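Informe del proyecto de curso: hábitos de compra de alimentos de larga duración entre estudiantes

1. Planteamiento

El trabajo parte de una pregunta sencilla: qué compran los estudiantes que viven fuera de casa cuando hacen acopio de alimentos que no necesitan frío, y cuánto de eso termina caducando. Elegimos la residencia Floncombe y los pisos compartidos de la misma zona porque el acceso era fácil y porque el supermercado más cercano, Cuvlow, es el mismo para casi todos.

2. Método

Repartimos un cuestionario en papel durante marzo, con 14 preguntas cerradas y una abierta. Se entregaron 200 copias y se recogieron 125 válidas. Las que venían con más de tres respuestas en blanco se descartaron. Además pedimos a quien quisiera que guardara los tiques de compra de ese mes, y con ellos reunimos 391 líneas de producto, que clasificamos a mano en conservas, pasta y arroz, legumbres, postres en polvo, galletas y otros.

La clasificación dio algún problema. Los tiques de Savard abrevian mucho los nombres y hubo que volver a la tienda para comprobar qué era cada cosa. Los caldos en pastilla se pasaron a «otros» a mitad del recuento, así que las primeras hojas se revisaron de nuevo.

3. Resultados

Las conservas de pescado son la categoría más frecuente en los tiques, seguidas de la pasta. Las legumbres en bote aparecen menos de lo que esperábamos, aunque en el cuestionario mucha gente dice comerlas todas las semanas. Los postres en polvo se compran poco y son lo que más se tira: varios encuestados escribieron que el sobre o la caja llevaba en el armario desde el curso anterior.

También preguntamos por la forma de guardar. La respuesta más repetida fue «donde cabe». Quienes comparten estante declaran comprar repetido con más frecuencia que quienes tienen uno propio. Con los datos que tenemos no se puede separar este efecto del tamaño del piso.

4. Limitaciones

La muestra no es aleatoria. Los tiques proceden de quienes aceptaron guardarlos, y es probable que sean los más ordenados. Un mes es poco para productos que duran años.

Anexo. Estanterías de madera clara 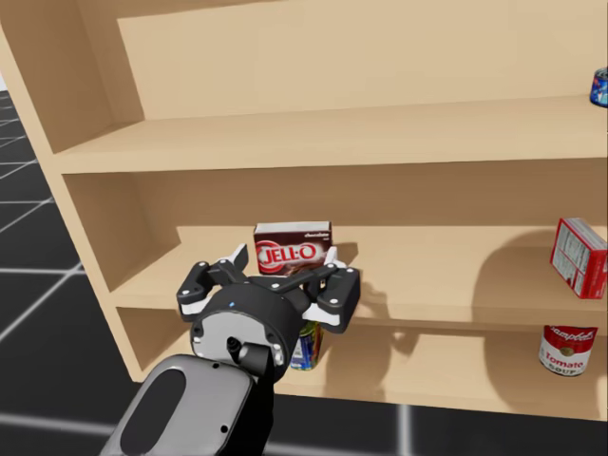
Caja de pudin de chocolate Jell-O en el estante central.

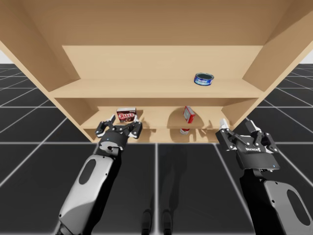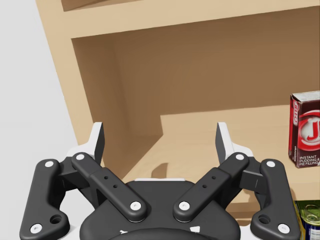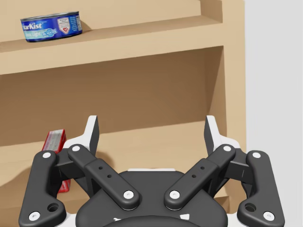 Lata de atún en la balda superior, a la izquierda.

Comentarios recibidos tras la entrega

Shimada: el apartado de resultados se lee bien, pero falta la tabla por categorías. Decís que los postres en polvo son lo que más se tira y no dais la cifra. Tampoco queda claro si una caja de varios sobres cuenta como una línea o como varias. Yo añadiría la tabla y quitaría la última frase sobre el tamaño del piso, o la pasaría a limitaciones.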